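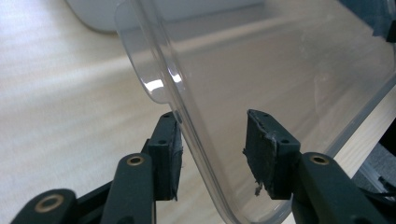
Home – Forums – Projects – New posts – Search

Clear tubs are driving me up the wall (gathering demos with hand-held grippers)

papertray:
Right, I need a moan and possibly some help. We're collecting demos for a tidying task on the Rashidi project and the target is 1000 clean ones. Cardboard boxes went in without any fuss, mugs were fine, even the soft toys behaved themselves. Then we got to the see-through plastic and my reject pile has shot up.

The demos themselves look lovely when I'm doing them. I pinch the wall of the tub, one finger inside and one outside, lift, shift it over, put it down. Easy. Then I play the wrist view back and half the time I can't tell where the wall is, and I was the one holding it! You get a big white glare on the rim and a pale table showing through everything, and the inside pad looks much the same as the outside one. If I can't see the edge, I don't fancy the model's chances.

So, do I keep those or bin them? I've got 855 that I'd call good and I would really like to be finished before the holidays.

mossycog:
Keep them. All of them. The robot is going to meet glare in real life, so let it see glare now. I threw out every shiny take on our last round (this was July, sun pouring in) and the policy fell to bits the first time it met a jam jar. I had to go back and do the lot again.

tuppence_ha:
Going to disagree with mossycog a bit. Glare is fine, but muddled hands aren't. If you were hunting for the wall yourself, the take has a wobble in it, and the model learns the wobble. I sort mine by how the hands moved and don't look at the light at all. One smooth approach, close, go. If I dithered, it's out.

Also have a look at your pads. Once the grip layer starts fraying, the flap hangs over the bit of the picture you most want to see, and the hold on smooth plastic goes funny too.

papertray:
Ah. Yes. The pads. One of them has a proper ragged bit on the corner and I'd been telling myself it didn't matter because it still picks things up. Will swap it.

The dithering point stings as well, because I think that's me all over. On the cardboard I just went for it. On the clear ones I creep in like I'm defusing something, and then squeeze twice to be sure.

Does anyone have a good way of doing the lidded boxes, by the way? The compartment sort, with all the little sections. I've been taking those with both hands, a gripper either side and push in together, and getting the two to arrive at the same moment is harder than it sounds.

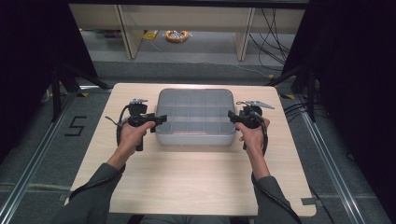 My left always wants to get there first, and then the box skates off to the right and I end up chasing it. I've tried counting in my head. I've tried breathing out as I close. My best run so far is 9 in a row without a skid, and then my wrists gave up.

Cables don't help either. I've got mine running down along my arms and if I reach too far I can feel the tug.

stendside_lurker:
Don't try to arrive together! We did loads of two-handed lifts at Stendside and the thing that fixed it was letting one hand park. Left comes in, stops just short of touching, waits. Right comes in, stops. Then both close. It looks slow on playback but it's very tidy, and the model picks up the pause as part of the job.

On the cable, a bit of soft tape at the elbow with some slack above it. Not tight, or you'll hate yourself by lunch.

mossycog:
I don't like the parking trick, sorry. You end up with a robot that stands there having a think in front of every box. We had one that paused so long people reckoned it had crashed. I'd sooner have a few skids in the set, so long as the person recovers and finishes the lift. Recoveries are worth having – they're the bit the robot can't make up for itself.

tuppence_ha:
Recoveries are worth having if they're labelled as recoveries. Tipped in with everything else they're just mess. I keep 4 folders: clean, recovered, failed, and "ask me later". The last one is far too big.

Pista has a tag box for it if you're using that for your uploads. You have to switch it on in the settings, it's off to start with.

papertray:
I am using Pista and I had no idea about the tag box, thank you. That would have saved me a horrible spreadsheet.

Tried the parking thing for a session just now. It does feel daft, but I only had one skid and that was me showing off. I take mossycog's point about the long pause though, so I'm keeping it very short, more of a beat than a stop. The glary ones are staying in where the hands were steady, and the creepy-crawly ones are going. That knocks my total down a fair way, sadly.

gikirar_fan:
Which grip layer are you replacing it with? We used the thick stuff on the Gikirar set and it lasted ages, but it was hopeless on thin rims. You couldn't get the inside finger down between the wall and whatever was in the tub.

papertray:
Same as before for now, just a fresh bit. I don't want to change it partway through, as then the first lot and the second lot won't match. If it frays again before I'm done I'll come back and grumble some more.

tuppence_ha:
Note down which take you swapped it on. You'll want that later.

Related threads
Thin rims and thick pads, what works?
How long should a pause be in a two-handed demo?
Taping cables to sleeves without losing arm hair
Pista uploads stuck at the last step
Do you keep your failed takes?

Contact us – Forum rules – © December 2024 – Back to top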